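Well, I played my first league night in eleven years and my legs are telling me all about it. Going down the stairs this morning I had to hold the rail with both hands like somebody's grandpa!

I should back up. In May I signed on with the table tennis club out at Letavwood, the one that meets in the old gym behind the bus garage. I told myself I'd only do the social hour, hit a few balls, go home. Then one of the teams in the lower division came up a player short and somebody asked if I had a bat. I did have a bat. It was in the closet under the winter coats, and the rubber on the forehand side had gone so shiny you could have fixed your hair in it.

So before anything else I had to get new rubbers. I ended up with a pair of Trestex ones, which the guy at the club desk swore were good for "a returning player" (I think that means slow). I glued them on myself at the kitchen counter and got a bubble under the backhand side, right near the edge. I pressed on it for ages with a rolling pin. It's still there. I don't think it matters, but I know about it, and every time I missed a backhand last night I looked at it.

The other team was Sumotik, and wow, they are a friendly bunch until the ball goes up. My first match was against a kid of maybe fifteen who served everything short and low with that nasty sidespin, and I put the first five returns straight into the net. Lost it 2 games to 3, though, which I'm pretty pleased with! I was up in the fourth and even had the nerve to try a lob. It landed, too. He was so surprised that he hit the ceiling light.

The second match I won. I'm going to write that again – I won. My opponent was a tall lefty with long pimples on one side, and I just pushed everything to his elbow and waited. It was ugly table tennis and I loved it. The third match I don't want to talk about.

We lost on the night but took more points than anyone had guessed we would, so that leaves us on 24 with a bunch of rounds still to go. The team at the top has 33, and they have that Omerović Cup thing in their cabinet from last season, which they mention a lot. Fine by me. I'd just like us to stay off the bottom.

Things I need to work on: my feet, mostly. I stand there flat as a pancake and reach. Also my serve, which goes a bit long whenever I'm nervous. I've got a bucket of 64 practice balls coming in the mail and I'm going to do ten minutes of serves every evening before supper, at least until I get sick of picking them up off the floor.
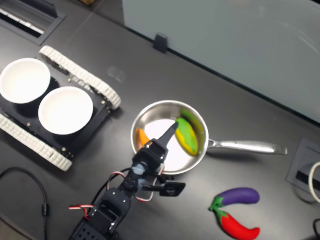
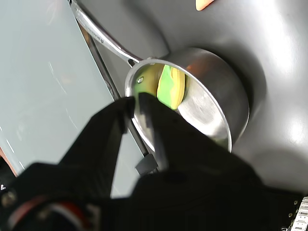
The next match is away, at a hall I've never been to, and I hear the floor is slippery and the lights hum. I've already dug out my better shoes and wiped the soles down with a damp cloth. One of my teammates says to bring a sweater because they won't turn the heat on until people complain, and to eat beforehand because the snack table is one plate of crackers. I'm weirdly excited about it, crackers and all.

Okay, hot bath now, then bed by nine thirty if my knees will get me there.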